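Courses > Writing for Families > Handouts > Week 3

Writing the Obituary: Notes from Week 3
Margus Lūse
Posted May 22, 2020
14 shares | 2 comments

Okay, so last week we talked about the death notice, the short one with the name and the service time, and I promised we'd get to the long one. I'm going to type these up the way I said them, more or less, so forgive the wandering.

First thing: who is it for? Most of you said "the family," and sure, but the family already knows she was born in Prillosura and had two sisters. The reader I want you to picture is a man who worked with her in 1988 and sees her name in the paper over breakfast. He needs to know it's her. Maiden name, nickname, the town, the employer. If everybody called her Dot, then Dot goes in the first line, in parentheses or quotes, I don't mind which.

The opening sentence. Full name, age, place, date. You can write "died," "passed away," "went home to the Lord" – ask the family and use their word. I have my own taste (I like "died") and I keep it to myself when I'm sitting at somebody's kitchen table.

Survivors. We spent most of the evening on this, and I could have gone on till midnight! The usual order is spouse, children, grandchildren, parents if living, then brothers and sisters. Spouses of the children go in parentheses after the child: Karen (Bill) Antoniuk. Watch out here, because in some papers that means Karen is married to Bill and both are Antoniuk, and in others a family will read it as Bill being Karen's nickname. Check the paper's own page and copy what they do. Those who died first get "the late" or go in a separate line starting "preceded in death by." Don't mix the two systems in one obituary.

Stepchildren, ex-husbands, the partner of 20-odd years who never married in: no rule will save you. Ask one person in the family to decide and write down what they said. I once had three versions of a survivor list come in on the same afternoon, all from people who were quite sure. I now ask for one contact at the start, and I read the list back over the phone, spelling every name out loud. It's slow and you feel silly.

The middle part, the life. Here's where I want you to be greedy for small things. "She loved her garden" is on every page of every paper. What did she grow? Žydrūnas brought in a draft about her uncle with the line "he never once left a ball game before the last out," and the whole room sat up. Get the school, the service, the job and the years if you have them, then get one thing like that.

Length and money. Papers charge by the line or by the inch, and families get a shock. Take our practice piece for the Clestska family: 390 words in the first draft, and we got it to 90 for the print edition without dropping a single name. The long one goes on the funeral home's site, so nothing is lost. Cut adjectives first, then the list of clubs, then the thank-yous to the hospital floor (hard, I know). Leave the service details alone. 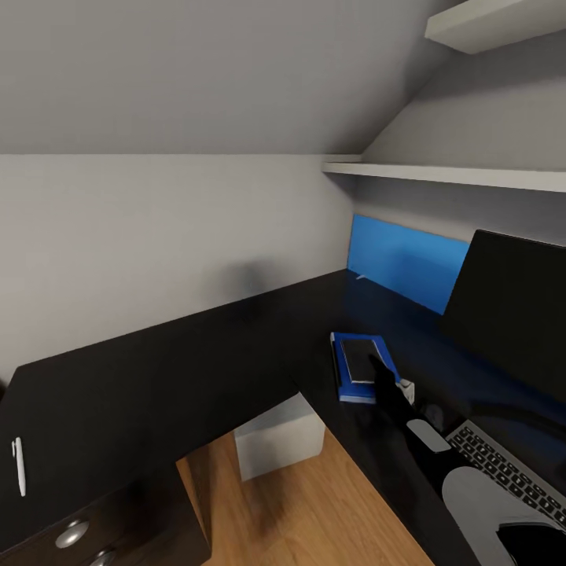 Žydrūnas Dambrauskienė said she'd fight me on cutting the thank-yous, as her aunt's nurses clipped the notice and taped it up by their station, and it meant more to them than the fruit basket did. Fair point, and I've softened on it. If the nurses can have one short line, give them one short line.

Checking. Do the math on the age, every time. Birthday later in the year than the death? Take one off. Check that the date of the visitation matches the weekday printed next to it. Check the church, because in June I always get a wedding booked over somebody's service and the hour moves. Then have a person who didn't write it read it, on paper if they can.

For next time: find an obituary of a stranger, some 40 lines or so, and bring it in two copies. Mark every fact on one copy. On the other, mark whatever made you wish you'd met them. Also the Jiletti piece is still out with a few of you – I need those back, with the survivor list corrected, before we start on eulogies.

2 comments

Recent handouts
Week 2: The Death Notice, Line by Line
Week 1: Talking to a Family on the Phone
Choosing a Photo for the Paper
Memorial Donations: How to Word Them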